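4.3 Keeping the grasp estimate alive through blur

Cloth is where our tracker gets interesting. A rigid object moves with the fingers once it is held, so a dropped estimate costs very little. Fabric keeps swinging and folding long after the jaws close, and the fast parts of a motion are exactly the parts a policy needs to learn from!

Jendico handles this by splitting each wrist view into two regions. The jaw region is nearly fixed relative to the camera and stays sharp even in quick swings, so we run the contact estimator there at full resolution. Everything else goes to a coarse flow network that is allowed to say "I don't know." A blur score weights the two outputs before they reach the planner.

We tested the split on the Inmont set, which holds 2,191 cloth clips, 606 of them flagged as heavily blurred. On the flagged clips the single-region baseline lost the grasp state in 799 separate intervals, some lasting up to 11 frames. The split version recovered most of these with no retraining, which delighted us. The failures that remain are mostly thin folds whose color is close to that of the cloth behind them.

Figure 6 gives a good sense of the input. The jaws and the pinched fold are readable, and the flow network gets almost nothing from the larger cloth.
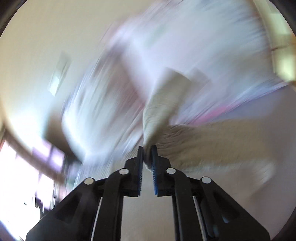 Figure 6. Wrist view during fast motion, with a narrow beige fold held between the fingertips and pale cloth blurred behind it.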